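Hartley Tableware Handling: data card

Maintained by Delphine Oyelaran and Wilmer Echeverri, Wekau
Status: in use, updated each May

Summary

This set holds 899 recordings of people moving plates and bowls with hand-held grippers. It was made for the Hartley staff canteen, where a two-arm station is due to take over part of the clearing and stacking. The recordings were done by the people who do that job now.

What is in it

Each recording covers one short task: pick up a plate, pass it from one gripper to the other, set it down, or stack it. The tableware is mixed on purpose. Plain bowls, rimmed plates and floral pieces are all included, and chipped pieces were left in.

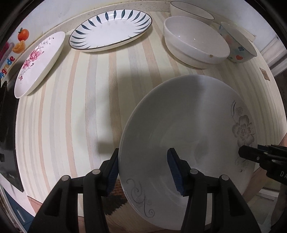
Large plates are the hardest items for new operators. A grip on one side lets the plate tilt, so the written procedure calls for 2 grippers on anything wider than a hand span. Smaller bowls may be taken with one.

Who recorded it

Nine canteen workers, all on paid shift time. Gianni Serra trained them and wrote the operator notes. Sessions ran 40 minutes with a break after each. Workers could ask for any recording to be deleted, and those requests were carried out before release.

What changes for staff

The station will handle stacking after lunch. Scraping, checking for damage and putting away stay with people. Paloma Obi, the shift lead, asked for two things in writing: no hours cut in the first year, and a stop button within reach of the sink. Both are in the agreement with Trendano, which runs the canteen. Evening staff have raised the noise level and the loss of a second person at the stacking table. Neither point is settled.

Not intended for

Scoring or comparing individual workers. Operator IDs were removed and should not be rebuilt from timing or hand motion.

Known gaps

No glassware, no cutlery, few stacks taller than four plates. Lighting varies between sessions.

Contact

Leandro Figueroa at the Wekau data desk. Report mislabeled recordings by number.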